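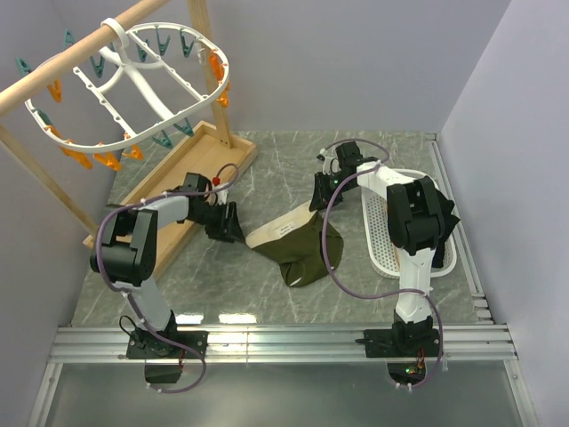 Chapter 4
Drying Small Items

In the chapter before, we followed the wash from the basket to the end of the last rinse. The present chapter treats what comes after, and it begins with the smallest pieces: socks, gloves, baby clothes and handkerchiefs. Many household books leave them out. The Harkley home manual of 1951 gives 12 pages to bed sheets and only one short line to socks.

Small items are difficult for a simple reason. On a long line they take much space, and on a flat rack they lie one over another, so that the air cannot pass between them. A thick cuff holds water longer than the thin part of the foot. If a sock is folded over a bar, the fold also dries slowly, and a smell may stay in the cloth.

The hanging dryer was made for this kind of wash. It is known under different names – clip hanger, sock hanger, peg ring – and the firms Famholm and Van Wijk use different words even for its parts. In this book we call the outer part the ring, the thin crossing pieces the ribs, and the middle part the stem. In the model below, the ring is oval and white, and the hook at the top of the stem goes over a round rod of light wood. Teal clothespins are placed at the ring, with a few orange clips among them. A stand with a wooden base, as here, lets the dryer be used away from the bathroom or the balcony. 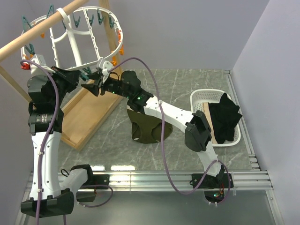
Balance is the first thing a student should learn about such a dryer. A ring that hangs from one point will tip when the weight is on one side. In the Ninley exercises at the end of the chapter you will load a ring with 2 pairs of socks, first on one side only and then on opposite sides. Even a hook that sits well over its rod, like the white one on the wooden rod shown here, does not keep the ring level by itself. The weight must be divided.

4.1 Choosing where to clip

A sock may be hung by the toe or by the cuff.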